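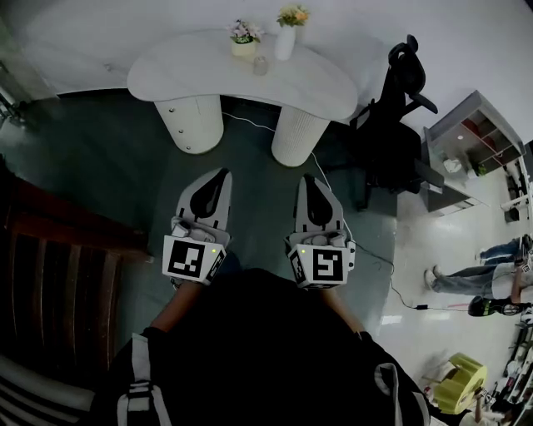 Randbridge Votes to Keep Its Four Spellings of Haltow Street

2021-04-22

By Rosalie Ortner

The town of Randbridge has one street named after Josiah Haltow, who built the first grain mill, and it spells his name four ways. As of last night's council meeting, it will go on doing so.

The vote was five to two, after a discussion that ran past ten and included a short break so that somebody could move a truck.

For anyone who has not had a package go missing there, the situation is as follows. The sign at the river end says Haltow. The sign by the school says Halto. The sign outside the dry cleaner says Haltowe, with an e that looks as if it was added by a person who felt strongly. The county map says Hallow Street, and so do a good many delivery drivers, who tend to ask residents about ghosts.

The proposal to pick one spelling and stick to it came from council member Gertraud Lanz, who lives on the Halto stretch and has a grandson on the Haltowe stretch. She told the council that the two of them cannot send each other a birthday card without the post office getting involved.

"I'm not asking for a bridge," Lanz said. "I'm asking for a w."

Her plan would have replaced every sign on the street and corrected the town's own records, which hold 3664 documents bearing one version or another, going back to the first sewer survey. Town clerk Hermine Camenzind, who produced that number, was asked how long the corrections would take. She said she would be retired by then and the council was welcome to call her.

The bill for the signs came to 457 dollars apiece, posts not included. The street has 14 of them. Council members did the multiplication quietly at their seats and the mood in the room changed.

Most of those who spoke from the floor were against. The owner of Frei Shoe Repair said his business cards say Halto, his window says Haltow, and his customers find him by the big boot. He had 1000 of the cards printed in October and has given out maybe a dozen. Another resident said that when she moved in, her mortgage papers used three of the spellings on a single page, and the bank seemed happy enough to take the money.

Theresia Riedl of the Randbridge Historical Society was invited to settle what the miller himself would have wanted. She had gone through his surviving letters for the purpose. He signed himself Haltow in business matters, Halto when writing to his brother, and on one bill of sale for a mule he used a spelling that has not turned up anywhere else and that Riedl declined to say out loud. Asked which of these was correct, she said they were all in his handwriting.

There was a brief push for a compromise in which the street would be formally divided into Upper Haltow and Lower Halto. It was withdrawn when it became clear that the street is flat.

The fire department took no position. Its crews find the street by turning left at Vundetti's bakery, a method the chief described in a written statement as reliable during business hours and also at other times, as the building does not move. New dispatch software put in over the winter accepts all four spellings - plus Hollow, which is a different street and has its own problems.

Council member Ursina Zürcher, who voted with the majority, said she had come to the meeting planning to support the change and had been put off by the cost. She would rather see the money go to the pothole outside number 38, which has been reported under every known spelling and is therefore listed by the public works office as four potholes. Three of them have been marked as fixed.

Public works confirmed that the remaining one is on the schedule for summer.

The council did agree on two smaller measures. Any sign that falls down or gets stolen from now on will be replaced with one that says Haltow. The theft rate on the street is low, though it may not stay that way: a man at the back asked whether there was a penalty for taking one, and wrote down the answer. The clerk will also send a letter to the county asking it to stop using Hallow. The county was sent the same letter nine years ago and replied promptly, to an address on Hallow Street, and the reply came back.

Lanz said after the vote that she was disappointed but would not bring the matter up again this year. She plans to hand her grandson his next card in person. It is a six-minute walk.

The next meeting will take up parking behind the library and a request to name the footpath by the mill pond, for which two suggestions have been received so far. Both are Haltow. Residents who want to speak should sign up with the clerk's office at Town Hall, corner of Main and Haltowe.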